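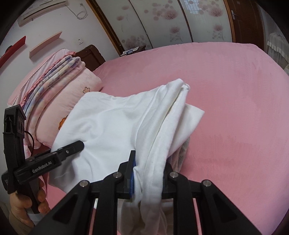

Can I follow a variable star without a telescope?

All you need is your own eyes, a simple chart, a pencil and a clear sky on a fair number of evenings. Several variable stars stay bright enough to see at every point in their cycle, and the one I'd send a beginner to first is Delta Cephei.

It's a lovely star to start with for anybody in Britain because it never sets from here, so there is no season when you have to give it up altogether. It brightens and fades over a little more than five days, quickly on the way up and slowly on the way down, and it has two good steady stars sitting close by to compare it with. I learned on it myself, from the back step of our house in Kedimlow, and I still go back to it whenever I've been away from the hobby for a while and want to feel that I know what I'm doing.

Finding the star

Start with Cassiopeia, the big W. Cepheus is next door and looks like a child's drawing of a house with a pointed roof. At one of the corners on the wide end of the house you'll find a small, narrow triangle of stars. Those are Delta, Zeta and Epsilon Cephei, and Delta is the one that stands a little apart from the other two. Do take your time over this. I spent most of one May looking at the wrong corner and writing down beautifully careful notes on a star that doesn't change at all!

Give your eyes a good twenty minutes in the dark before you try to judge anything. If you need to look at the chart, use a dim red light and keep it pointed down at the page.

Making the estimate

Zeta Cephei is magnitude 3.4 and Epsilon is 4.2. (Remember that the scale runs backwards, so the bigger number is the fainter star. It catches everyone at first and you do stop noticing.) Look at Zeta, then at Delta, then at Epsilon, and go round again, resting your gaze on each for only a second or two. Then ask yourself how far Delta has slipped from the bright one towards the faint one. 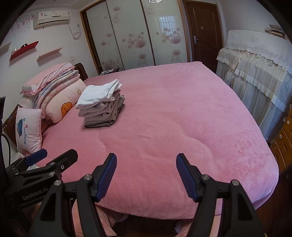
Suppose you decide it has gone a quarter of the way. The gap between the two comparison stars is 0.8, and a quarter of that is 0.2, so you add 0.2 to 3.4 and write down 3.6. Halfway would be 3.8. When Delta is near its faintest it will look dimmer than Epsilon, and in that case you'll want a slightly fainter comparison star from your chart to sit on the other side of it.

Tilt your head now and then so the stars aren't always lined up the same way. We tend to favour whichever star is lower in our view, and a change of angle helps to even that out.

Writing it down

Put down the date, the time, your estimate, which comparison stars you used and a word or two on the sky. My first proper entry reads "Sunday, February 10, 2019, thin haze, 3.9, cold feet", and I'm very fond of it. Use Universal Time, which in winter is the same as the clock on the kitchen wall and in summer is an hour behind it.

Please don't look at last night's figure before you go out. Nanami Ichikawa, who taught me all this, used to fold each page of her notebook over as soon as it was filled in, and I've copied her ever since. If you know what the star ought to be doing, your eye will very kindly go and find it for you.

Drawing the curve

One cycle's worth of evenings is never enough with our weather, so gather what you can over a couple of months. I had 19 usable estimates before I drew my first graph, and 18 of them sat nicely together (the odd one out was a night with the Moon practically on top of the roof).

Take any one date as your starting point and count the days from there to each observation. Divide by 5.366, the period in days, throw away the whole number and keep what's left after the decimal point. That leftover is the phase. An observation made 105 days after the start gives 19.568, so its phase is 0.568. Plot phase along the bottom and magnitude up the side, with the small numbers at the top, and all those scattered evenings will fold into a single cycle. You should see a steep climb and then a long, lazy slope down.

Once you've got a curve you're pleased with, try Eta Aquilae in the late summer. Its period is a little over seven days, and the method is just the same.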